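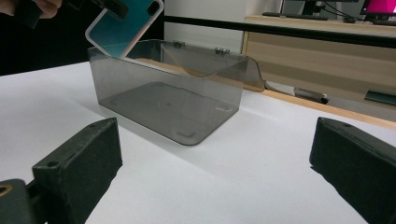

Figure 3. View from one hand-held gripper during the case-in-box task. A phone case held by a second gripper is being lowered toward the open end of the tinted box.

5.2 Failures on transparent containers

The policy did well on opaque trays and poorly on the hinged box in Figure 3. We ran 1000 trials with the box and looked at every trial in which the case did not end up flat on the floor of the box or in which the force limit stopped the arm. Most of these trials fell into a single group. The arm came down too far to one side and set the edge of the case on top of a wall, then kept pushing.

The cause is not hard to find in the wrist camera images. The walls of the box are smoky gray and see-through, so the table shows through them, and so does whatever stands behind. The strongest cue for the opening is the thin bright line of reflected light along the rims. In Figure 3 the lower edge of the phone case is seen partly through the plastic, and a single image of this kind gives little help in deciding which side of the wall the case is on. The person doing the demonstration could look at the box from another angle. The policy had only the wrist views.

We first blamed calibration. Paredes repeated the hand-eye calibration on both arms and the error did not move. We then covered the outside of the walls with matte paper and left everything else alone, and the wall contacts nearly went away. With the paper removed they came back. We take this as good evidence that the fault lies in perception, though we did not test other tints.

The open lid caused a second, smaller group of failures. It leans back behind the rear rim and its surface picks up a curved reflection. In some trials the policy treated this reflection as the near edge of the opening and released the case against the lid. The two metal hinges are easy to see in most views, and we had expected the policy to use them to find the rear wall. Saliency maps gave no sign that it did.

5.3 The force limit

One trial needs a separate note. On 2021-07-15 the right arm pressed the case against the front wall and did not stop. The controller was meant to halt at a set contact force, but the Stalov driver had restarted after a dropped connection and loaded its default settings, in which the limit is off. Yazzie was at the bench and used the stop button. The box cracked along one corner and was replaced. Nobody was hurt.

The restart left no message in the operator window – it was written only to the driver log, which we did not watch during trials. We made two changes. The limit is now read back from the controller before each motion, and the motion is refused if the value is missing or wrong. The driver also no longer reconnects by itself. The last 800 trials were run this way. The read-back check refused motion in 3 of them, each time after a cable fault, and the operator had to restart the trial by hand.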